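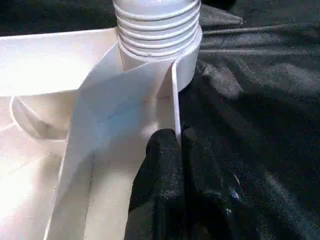
White molded part with threaded neck, on black cloth.

Saturday, Bulley store. Work on the seating inventory resumed at 10. The register lists 241 pieces, the Nestar chairs being the largest group.

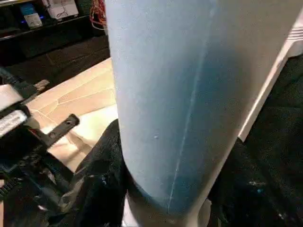

Light blue cylinder with a thin white line down its side.

The line is entered as a mark, cause not determined. 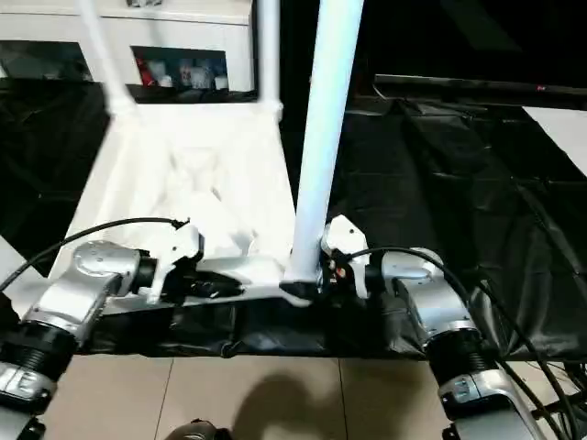
White tubular frame on the draped table.

Bundgaard has requested the leg measurements by Monday.
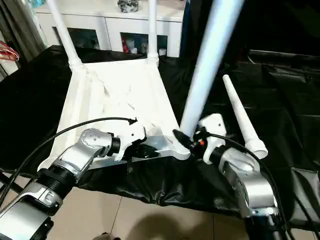 Plastic chairs are to be recorded from the underside. With the legs upward, the ribbed collars at the joints can be examined properly. Entry 473 remains open.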